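Ticket: Stock counts drift overnight after sync
Opened by: Maksym Moroz
Product: Curkedard sync for Nundow storefronts
Status: Reopened
Priority: Normal (I asked for High)

Original report

Every morning our storefront shows different stock from the one we left at closing. We are a small housewares shop with 1,508 listings. On Wednesday morning 18 of them had gone back to an older quantity. No one had edited them, and no orders came in overnight on those items. The sync log says "completed, no changes," which I find hard to believe when the quantities on both sides of that line are different.

I have already cleared the cache, logged out and in again, and tried a second browser. Please don't send me that list again.

Reply from support

Hi Maksym, thanks for reaching out. This usually happens when two users edit the same listing at once. Could you check that only one person is signed in during the sync?

Maksym Moroz

There are two logins on this account and the other one was off all week. I checked the access page before writing. The sync runs at 2 a.m. and I was asleep.

Is "this usually happens" based on something in our logs, or is it the standard reply? If someone looked at the logs I'd like to see the lines.

Reply from support

We've refreshed your connection token on our end. This should resolve the issue. I'll mark the ticket as solved for now.

Maksym Moroz

Reopening. I don't see how a token can explain it. If the token was bad, the sync should have failed for the whole catalog, and most of it was fine. Still, I waited a night to be fair. This morning 7 listings were wrong. A smaller number is not a fix, and I would not be surprised if it's bigger tomorrow.

What I did in the meantime:

Exported the full catalog at closing and again at 8 a.m. and compared the two files. The wrong listings all have a quantity of 100 or more in the closing file. Nothing under 100 has moved on either night.

Changed one test listing from 99 to 100 by hand and ran the sync manually. It went back to the older quantity. Changed it to 98, ran it again, and it stayed.

Turned off the Vakulenko warehouse add-on and repeated both tests. Same result, so I don't think the add-on is to blame, although your help page says to suspect it first.

My guess is that something in the sync reads a three-digit quantity as text, or compares it as text. I'm not a programmer and may be wrong about the cause. I'm fairly sure about the pattern.

Reply from support

Thank you for the detailed steps. We've passed this to the sync team. As a workaround you could keep quantities under 100 until the next update in February.

Maksym Moroz

So the workaround is to enter false stock. Our supplier Junside ships storage boxes by the pallet, and nearly all of those listings are over the limit. I'd have to top them up by hand several times a week and remember which ones I had trimmed.

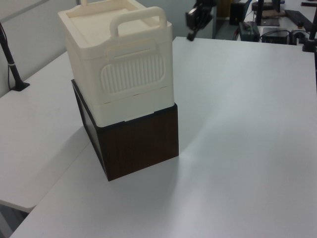 I'll do it for the fastest sellers only and pause the 2 a.m. sync for everything else. Please leave this ticket open until the update is out and I've run the 99 and 100 test again myself. If the sync team can't reproduce it, tell me that too, and I'll send both export files.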